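By Friday I owed Greker 30 good folds, and I had 18. Teemu Ikonen said the machine didn't care how I felt about it, just do them slowly and the same way every time.
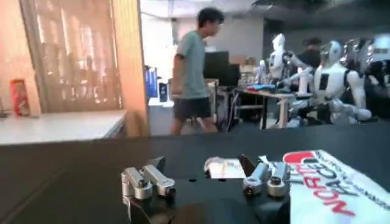 My mother folded for a hotel in Stalstead, so I grew up thinking I was good at this. I moved the crumpled NOKOV cloth over and started again, sleeves first, her way.
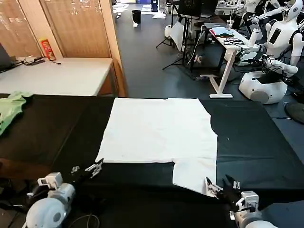
"You pat it when you're done," Teemu said. I do? Well, so did she! Now there'd be 4000 arms in Endonham patting shirts, and I kept right on doing it.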